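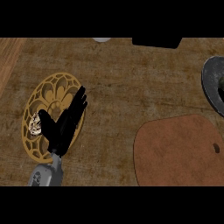 The new rules should have come before the winter season, according to Leonardo Cattaneo, and sellers who paid full price for a half-empty hall in February ought to get some of that money back.

The Town of Daltstead has announced changes to the fees and opening hours of its indoor household goods market on Karakaya Street. The changes take effect on 8th March and apply to all sellers of used kitchenware, table linens, lamps and small furniture.

Under the new schedule, the daily fee for a single table will depend on where it stands in the hall. Tables along the center aisle will remain at the present rate. Tables in the north wing, where foot traffic has been lower since the side entrance closed, will be offered at a reduced rate until the entrance reopens. Sellers who hold a season pass will not need to apply again, and the reduction will be credited to their accounts.

The market will open to the public one hour earlier than before. Sellers may begin to unload at 6 a.m. and must have their vehicles out of the loading area before the doors open. Parking for sellers will move to the lot behind the former Givevico warehouse, which the town has leased for 2 years. The lot has 100 spaces and is a short walk from the rear doors.

Berkay Keskin, market manager for the town, said the fee changes followed a review of last year's bookings. "The north wing was regularly the last part of the hall to fill, and several sellers told us that they were paying the same price for a poorer position," he said. "We believe the new rates are fairer."

Asked about refunds for February, Keskin said the town had no plans to return fees already paid, but that written requests would be considered one by one. Requests must include the table number and a copy of the receipt.

The hall can hold 200 tables when both wings are in use. The town will keep the existing rules on the sale of new goods, which are limited to items made by the seller. Electrical items must still be tested before they are put on display, and sellers of glass and metalware are reminded that wrapping paper is not supplied by the market.

Bus service from Jirkodmont will be adjusted to match the new opening time. The first bus will stop at the main entrance, and the return service will run until the hall closes.

Applications for single tables are accepted at the town office during normal business hours. Copies of the new fee schedule are available at the same counter and at the market information desk.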